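Practical 2: comparing grippers
Handout, Svenja Grabner

Work in pairs. Each pair tests both grippers on the same arm, with the same objects and the same start pose. Change the gripper only when the arm is powered down.

Run 50 picks per gripper and log every miss – a slip after lifting counts as a miss. The arms are mounted in different ways, some on wheeled bases, so write down which station you used. Keep clear of the yellow extension cables.

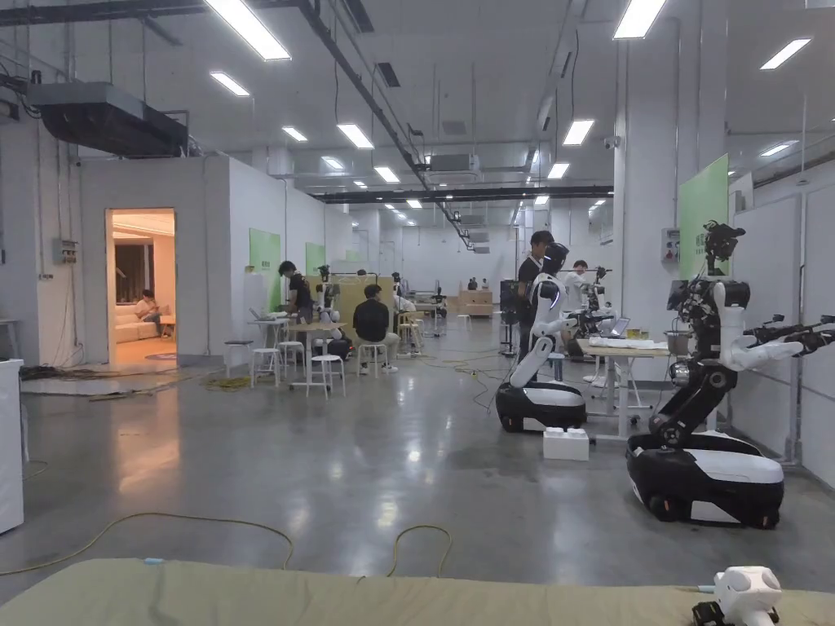
What to hand in
One table per gripper, plus 12 lines of comment. Send it to Ferdinand Berchtold by the end of July.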